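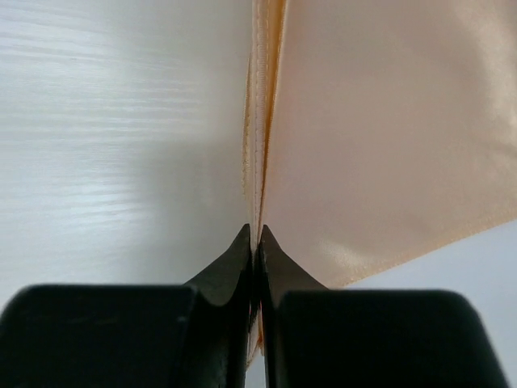
Peach satin fabric, shown on a white surface.

Junham Grurudon Cricket Scoring Tablet Kit
Item no. 2687

The Grurudon is a scoring kit for club and school cricket. It comes with a tablet, a weatherproof sleeve, a charging lead and 4 printed quick-start cards. Scorers enter each ball with one tap, and the scorecard, run rate and bowling figures update on their own.

Fixtures can be loaded before the season or added on the morning of a match. The tablet holds 300 full scorecards. Older ones can be moved to a computer with the charging lead.

Formats: T20, 40-over, 50-over and two-day matches. Custom over limits can be set in the match menu.

Rain delays: enter the new number of overs and the target is worked out again. Check the result with the umpires before play restarts - some leagues use their own tables.

Screen brightness: 400 nits. Use the sleeve's fold-out hood in direct sun.

Also fits: Msimang tripod mount (sold separately).

Customer review
"We used two of these from April on. Undoing a wrong entry takes a few taps more than I'd like, but the totals matched our paper book every time." - Heather Hapeta

Questions about league settings go to Sivaprasad Iyer at the Junham parts desk, 9 a.m. to 4 p.m. Spare sleeves ship separately from the kit.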